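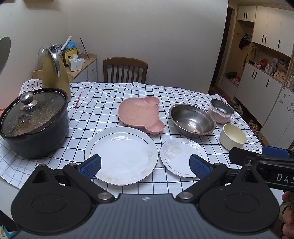

The Long Lunch at Madard

By Anatole Lacroix

Bernadette Hoarau starts her onions before eight in the morning, and if you turn up at noon hoping to eat at noon, well, you haven't had lunch in Madard before! People drift in, somebody's aunt needs a chair, and the talk goes around at least twice before anyone picks up a fork.

I spent most of August in the village (population 1298, counting the summer cousins) and ate far too much of her bean stew, which she learned from a neighbor in Drondov and has been quietly changing ever since. More thyme, less salt, and a splash of vinegar right at the end.

"My mother gave it two hours," she told me, passing the bread. "I give it three, and then we argue about whether she was right."

We were still arguing at four, when the coffee came out and Bernadette went looking for the plums.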